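Home | Topics | Unanswered | Tags | Log in

Handing things to the arm by hand – what are the actual rules?
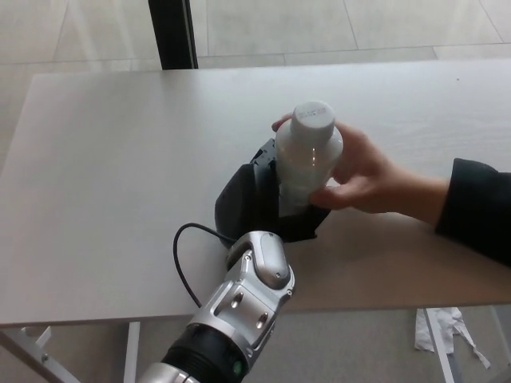 Posted by wendurska_bench
3 followers – 1453 views – Share

So that's the job, all day. One person one side, arm the other, bottle goes in, bottle comes out. We're a small outfit, one arm on a table, running handover trials for a packaging firm (Hullent). Nothing heavy. Plastic bottles, screw caps on, soft pads on the gripper.

Trouble is we have no written rules. It's all "just be sensible". New starters in May and I have been asked to put a page together for the wall, one side of A4. Have read bits of the standards and my eyes went funny. Things I can't get a straight answer on:

Can the person keep hold while the gripper closes, or should they always let go first? People do it both ways in our room. If you let go too early the bottle drops, obviously.

Gloves or no gloves? Loose sleeves?

Does the arm have to be stopped dead while a hand is near it, or is slow ok? Supplier (Bratau) says "collaborative" on everything and leaves it there.

And do I need a risk assesment for every new object or one for the lot?

UK based if that matters. No guarding, no light curtain, there's a stop button on the table leg which I already know is the wrong place, please don't all shout at me. Ta

12 comments – show all

fitz_and_solder
Edited – 41 helpful

Rushing this out before a site visit so forgive the state of it.

First thing. "Collaborative" on the arm means very little on its own. It's the whole job that gets assessed – arm, gripper, the thing in the gripper, the table, the person. Nice gentle arm holding a knife is not a nice gentle job. So start with ISO 12100 for how to do a risk assessment, then ISO 10218 part 2 for the robot system. Contact limits used to sit in ISO/TS 15066, a lot of it has been folded into the newer 10218, check which edition you've got because people pass round old PDFs. Legal side in the UK is PUWER for the kit you use at work, plus the machinery supply regs if you've put the cell together yourselves. Which you have, by the sound of it. People miss that one.

Your points.

Holding while it closes. Fine to allow, if the closing force is capped and you've measured it. Measured, on the real pads, not read off the leaflet. And fix where the hand goes. Fingers on the cap end or the far side, never between the pads and the bottle. The grip should close on the object only. Write down where fingers go for each object and put a drawing up. A drawing beats a paragraph.

Release order. Pick one and everyone does it. Ours is: gripper closes, arm stays still, person lets go, hand back past the line, then arm moves. The person says "clear" out loud if someone else is on the controls. Going the other way, person takes hold first, then gripper opens. Never pull it out of a closed gripper, you'll wear the pads and one day it opens and you punch yourself.

Stopped or slow. For handovers I'd have the arm stopped, full stop. Slow and force limited can be allowed but then you have to prove the contact is ok for hands AND for faces if anybody leans in. Much easier to just stop it. By stopped I mean a monitored stop, safety rated, not the program happening to be on a wait line. That catches loads of people out. A wait in the script is not a safety function.

Sleeves. Close fitting, and nothing that can snag. Same for lanyards, rings, long hair. Gloves – depends. Thin snug ones ok, floppy ones no.

Cables. If you've got any cable standing off the wrist in a loop, clip it or sleeve it. Leave enough slack for the full wrist turn but no loop big enough to get fingers through. Cheap fix, do it this afternoon.

Stop button. You know. Top of the table, on the side of the hand that isn't holding the object, reachable without looking. Try it with your eyes shut.

Floor. Nothing on it where people stand or step back. Bits of tissue, tape, packing, whatever. Stepping back quick is exactly when you slip.

One assessment or many: one for the cell, then a short sheet per family of objects. New family = new sheet. Same shape bottle in a different colour is not a new family. Same bottle in glass is.

Gotta go, will try and come back to it.

Reply – Share – Report

hullent_ex_lineside
7 helpful

Agree with most of above. Only thing I'd add is keep a log of near misses even the daft ones. We did 3320 handovers on one contract and the only useful page in the whole file was the near miss sheet, seven entries, most of them the same thing – person started to let go, felt it slip, grabbed again just as the arm set off. We put a short pause in after the grip check and had no more of those on the sheet.

Also rotate people. After an hour you stop looking at the gripper. We swapped every 40 mins, no science behind it.

Wouldn't bother with a drawing for each object personally, they never get updated. Photo on a phone, print it, done.

Reply – Share – Report

benchmonkey_fitzgerald
0 helpful

If it says collaborative you dont need any of this, thats what you pay extra for. We've run one for two years on a desk, never had a assessment, never had a problem.

Reply – Share – Report

4 comments on this answer

fitz_and_solder: No. Please don't follow this. Two years without a problem isn't an assessment, and if somebody does get hurt the first thing asked for is the paperwork.

benchmonkey_fitzgerald: only saying what we do

wendurska_bench: Going with stop first, let go second, and a printed photo per family. Stop button is getting moved tonight. What do you use to measure the closing force? Is a kitchen scale a joke or ok for a first go?

fitz_and_solder: Ok to get a feel for it, not ok for the file. Hire a proper force gauge for the day, take readings at a few opening widths, and write down the gripper setting next to each one. Redo it if you change the pads.

Share – Follow – Related topics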